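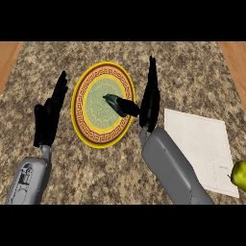 Fig. 4. Simulated kitchen counter, two arms. Right hand at the cucumber, left hand standing by the plate.

Notes for Thursday: When a grasp fails and the log says it didn't

Welcome back, everyone, and thank you for the lively questions after the last session (I have tried to answer the leftover ones as I go along). Today we stay with the Karnadeo counter task and talk about the fault that cost Kamarul Ngau and me most of June.

The task is to take the cucumber off the plate and set it down on the bare counter. In seven runs of the first batch, the log reported a good grasp, the arm lifted away as planned, and the cucumber stayed exactly where it was. Kamarul spotted it by playing the runs back at slow speed, bless him, after I had already put the numbers in a slide.

The cause was in our success check. We asked the simulator whether the right hand was touching the cucumber, and if it was, we called that a grasp. But a single finger segment pressing on one end will pass that test every time! With a smooth, rounded object the press can also make it roll or pivot, and then the planner is working from a position that is already out of date.

What we changed:

Contact is now required on two opposing sides of the object.
After closing, the hand lifts a little and waits, and the object's height is read again before the log says anything.
If the height has not changed, both arms stop and the run is marked as failed.

Please keep that last rule even when it slows you down – on a real bench, an arm that believes it is carrying something will happily swing through its whole path, and the other hand may be standing close by.

For next time, read section 5 of the lab guide and rerun your own batch with the old check and the new one. Bring both logs. Questions to me before class, or catch Kamarul in the lab.

Vasiliki Antoniadis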